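Public Lectures | Health and Environment

January 29, 2025
Speaker notes: Elínborg Thygesen, Curneck Institute

Good evening, and welcome. On behalf of the Institute I thank Kęstutis Kalniņš for the introduction and the town of Odwood for the use of the hall.

My subject tonight is mold in rented housing and what it does to the lungs of the people who live with it. (Pause. Next slide.)

The Odwood study followed 52 households through one heating season, beginning in November. Each home received a visit from our field staff, who took air samples in the bedroom and the kitchen and left a humidity logger in place. Residents kept a short diary of coughs, colds and visits to a doctor.

In 27 of the homes, mold spore counts indoors were higher than those outdoors on the same day. Residents of those homes wrote down more nights disturbed by coughing. The difference was clearest in children under five.
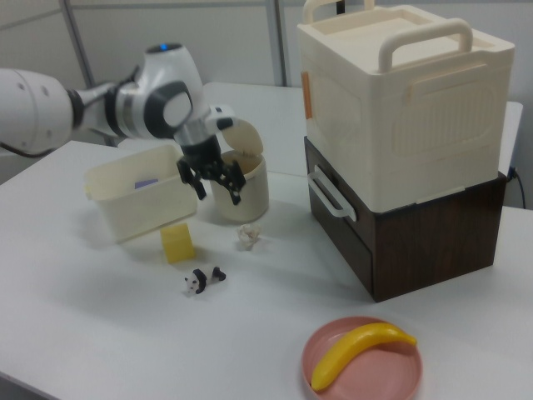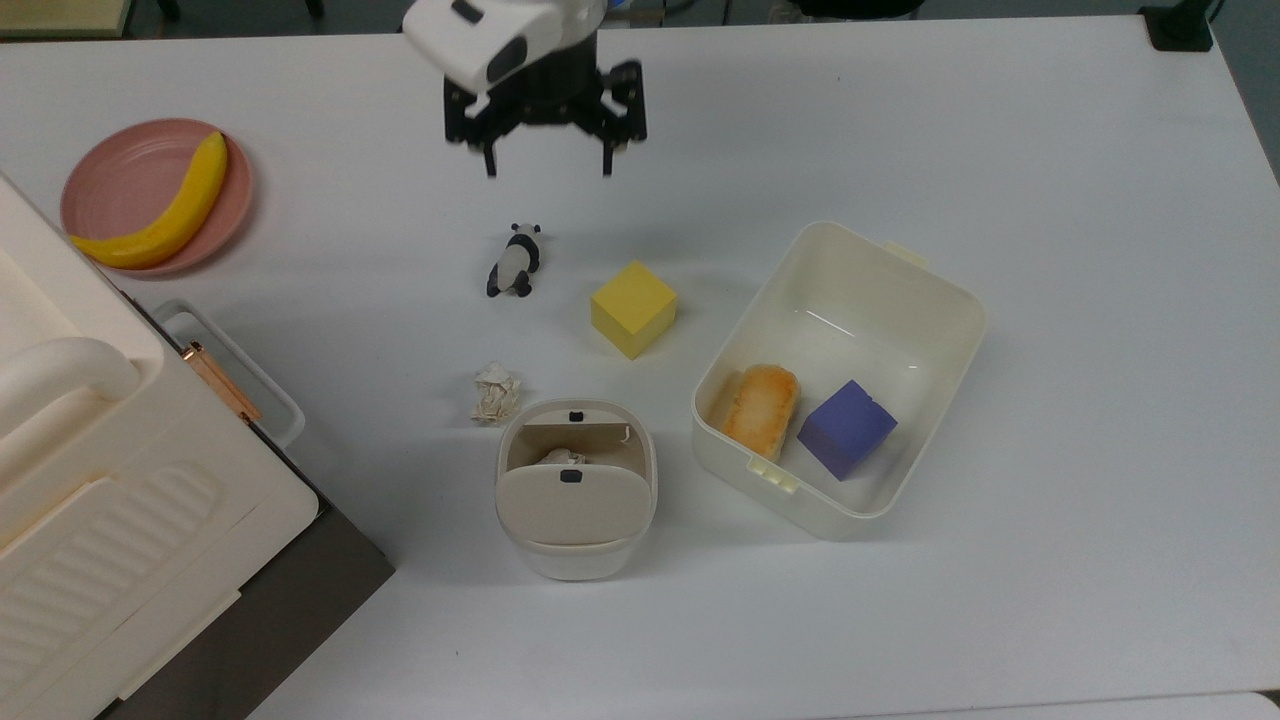
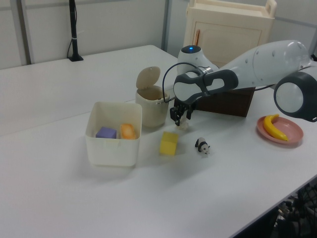 I should be careful about what this shows. The study was small, and damp homes tend also to be cold and crowded. We adjusted for heating and for the number of people per room, and the link grew weaker but remained. We do not claim that mold caused any one illness.

(If time is short, leave out the next paragraph.)

The laboratory work was led by the Kárason group. They grew the samples at two temperatures and found that the most common species produced far more spores after a dry spell followed by a damp one. A home that is aired only now and then may go through that cycle every week.

The second phase, called Visano, will fit extractor fans in 14 of the same homes and repeat the measurements next winter. Landlords have agreed in writing. The residents will not be charged for the fans or for the power they use.

Questions on individual tenancies should go to the housing office. I am glad to take questions on methods now.

Curneck Institute, Public Lectures Office | Contact us | Back to top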